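**Toy sorting, one month in**

02/12/2023

Back in November this newsletter ran a cheerful item about the Walirska sorting method, and a good many of you wrote in to ask if it works. I said I would try it on the farm animals, the category with the most complaints, and report back. I have now done that for a month, and my feelings are mixed at best.

For anyone who missed the item, the Walirska leaflet says that every small toy in the house should belong to a "family," that every family should have one open tray, and that the tray should live on a table and never on the floor. Children are supposed to return each animal to the tray when they are done with it. The leaflet is very sure of itself. It promises a tidy playroom in 2 weeks and uses the word "calm" on almost every page.

I started with the Eltlow mixed tub, bought secondhand, which says 590 pieces on the lid. That includes every fence rail and every hay bale, as I learned the slow way. The rails alone took up most of an evening. They don't stack and they hook into each other, and the leaflet has nothing to say about them beyond "accessories may be stored separately." Stored where? In another tray, I suppose, and Walirska happens to sell those too.
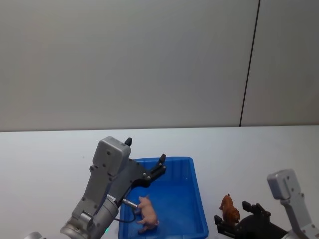

Open trays are the part of the method I was most ready to dislike, and I have come around a little. We used to keep the animals in a deep tub with a snap lid, and finding one meant tipping out the lot. A wide tray with sloped sides is better for that. The blue one has a good broad rim, and a pink pig standing on the bottom of it is about as easy to find as a toy can be. The brown one with its head up, bull or cow (the house is divided), is out on the white tabletop beside it, and you can spot that just as fast. So I will give the leaflet this much: pale table, strong-colored tray, sloped sides. Small things show up. If you take one idea from this item, take that one, and you can do it with any tray you already own.

The "family" rule is where I lose patience. Is a pig in the same family as a cow? The leaflet says farm animals go together. Fine. Then it says wild animals go together, and we have a goat that could be either, two ducks of uncertain standing, and a horse from the Hikis set that is larger than the barn. One reader wrote that she sorts by size and skips families altogether. Another sorts by color. Both reported results that sounded just as good as mine, which makes me wonder how much of the method is the method.

I was also curious about the numbers printed on the back of the leaflet. It claims 1,434 households tried the system and that 1,170 of them "saw an improvement." An improvement in what? There's no mention of how long they kept it up, or who decided. Anyone who spends a weekend sorting toys will see an improvement on Sunday night. I'd like to hear from those households in the spring.

A few practical notes from readers and from my own table:

- Wash plastic animals in a mesh bag in the sink. The dishwasher took the eyes off two of our Hikis sheep.
- The Berchtold trays are the same size as the Walirska ones, as far as my tape measure can tell, and don't come with a leaflet.
- Labels on the rim peel. Paint pen lasted longer, though it has begun to scratch.
- Leave the fence rails in a cloth bag and forget about them.

Am I keeping the tray? Yes, for the animals. I'm not buying one for the blocks, the cars, the tea set and the train track, as the leaflet suggests on its last page. We'd need a second table and probably a second room. The blocks are going back in their tub, lid and all.

Next month's toy item will be on puzzles with missing pieces, and whether those replacement services are worth the postage. Send me your experiences, good or bad. I have plenty of good ones already, nearly all from people who haven't received their piece yet.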